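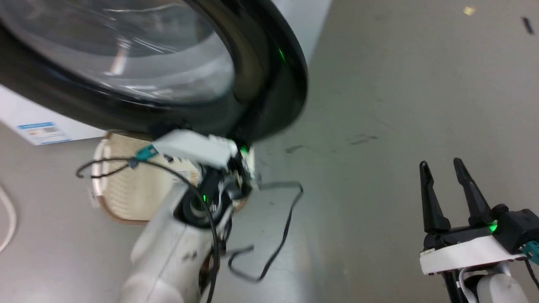

Left gripper on the rim of the washer door, right one idle. Basket on the floor under the opening.

Stepan Chornovol
August 23, 2024

1/ Build notes on the laundry task, as promised to the three people who asked. The two-arm setup is called Ambrosio. This thread covers the door only. Clothes are a separate problem and I am not ready to write about them.

2/ The door looks like the easy part. One hinge, one degree of freedom, a rim you can get fingers around. On paper the gripper follows an arc and you go have lunch.

3/ The trouble is the arc. If your estimate of the hinge axis is off by a little, a stiff position controller turns that error into side load on the fingers. The hinge doesn't give. The wrist shouldn't. So the fingers slide along the rim until they come off it.

4/ First version: measure the hinge by hand with a tape, hard-code the center and radius, play back the arc. Worked as long as the base stayed put. Then I moved the base to sweep the floor and spent an evening finding out how much I had depended on that.

5/ Current version: grab the rim, pull slowly for the first part of the swing with the stiffness turned down, log the wrist positions, fit a circle to them, use the fit for the rest. The fit is plain least squares. No learning anywhere in it.

6/ Fit quality depends on how much arc you feed it. With a short pull the radius comes out anywhere it likes. I now wait for 25 degrees of swing before trusting it. Below that the controller stays soft and slow.

7/ Glossy black plastic is a bad thing to show a depth camera. I get holes along most of the rim and the glass is worse. I gave up on segmenting the door from depth. I find the white cabinet front, fit a plane, and search for the dark ring in color.

8/ That search fails when the overhead light puts a strong highlight on the rim, since the ring then breaks into two pieces. Joining pieces that share a center fixed most of it. Still not happy with this part. It has a threshold in it that I picked by eye.

9/ Where to hold: the lower edge. I tried the side opposite the hinge first, where the lever arm is longest and you need the least force. But the forearm ended up across the opening and the other arm had no room to get in. From below, the arm stays low and the opening is mostly free.

10/ The cost of holding low is a shorter lever arm, so more force at the fingers for the same torque. Acceptable. The door is light once the latch lets go. The latch itself is the peak, and I open that with a separate short, stiff pull.

11/ Cables. The loop off the left connector is longer than I'd like. When I cut the slack down, the wrist reached the end of it near full swing and the connector took the load. I replaced one connector that way and put the slack back.

12/ Next step is a proper strain relief on the bracket and a guide halfway down the arm. Stijn Lambrechts at the Idevley workshop printed me 2 clip designs. One cracked on install. The other holds, but only if you route the cable before you mount the gripper, so it goes on at the next teardown.

13/ The basket is in a bad spot for the left elbow and a good spot for everything else. I put it in the planner as a plain box with a margin. The weave doesn't matter, the planner only needs to know where not to go.

14/ Last batch was 30 door openings from slightly different base positions. The failures were nearly all at the grasp: fingers closing on too little of the rim. The circle fit failed once, on a pull where the grip was slipping anyway.

15/ So the next thing I work on is the grasp check. Plan is to compare finger width after closing with the expected rim thickness, then tug lightly before committing. If either looks wrong, let go and try again a bit further along.

16/ Someone asked about logging. Wrist poses, motor currents and finger width, all in one file per attempt. I plot current against door angle after every run. The latch shows up as a clean spike. Slipping shows up as a sawtooth, and once you've seen it you can't miss it.

17/ Also asked: why leave the right arm raised and open during the pull. It's a parked pose clear of the door's sweep, and it's where the reach into the drum starts from. Tucking it away just adds a motion I have to wait for.

18/ Code goes up when the grasp check is in and I've removed the hard-coded paths. I was aiming for sooner. December is more likely.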